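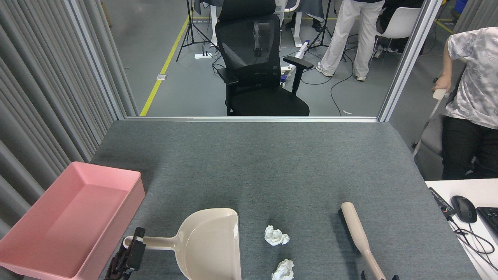
**Gireck puts its tidying recordings up for checking, and makes no promises about what they will teach**

Rimholm, March. Gireck has finished the first round of recordings for Sivevix, its attempt to teach a two-armed robot small cleaning jobs by example. The set holds 3011 recordings. The company does not yet know how many of them are any good.

Each one covers a short job at a table, such as sweeping crumpled tissue into a dustpan with a hand brush. An operator guides both arms through the job, and the recording is passed to Ene, the learning system Gireck is building alongside it. Ene is meant to pick up the pattern and repeat it unaided. So far it has been tried on 6 jobs. It managed 2 of them well enough to be worth repeating in front of a visitor.

Gireck is aware that announcements in this field tend to run ahead of the machines. A large pile of examples sounds impressive and may be worth very little. If every operator holds the brush the same way, the system learns one way of holding a brush. Many of the early Sivevix recordings suffer from exactly this, and a good share will probably be thrown out.

"We would sooner publish a dull number than a hopeful one," the company said. "Sweeping up two bits of tissue is a modest thing to ask of a robot. We are not going to tell anyone it will be cleaning their kitchen."

The next round will vary the starting places of the tools and the rubbish, and will keep failed attempts, which were deleted during the first months of work. Gireck now regards that as a mistake. It also plans to let people outside the company mark the recordings, as its own staff have been too generous when deciding what counts as a clean sweep.

No product is planned and no date has been set for one. The first round will be open to research groups on request from May, with the marking rules and the list of known faults included. Groups that find further faults are asked to report them to the Sivevix team at Gireck's Rimholm office.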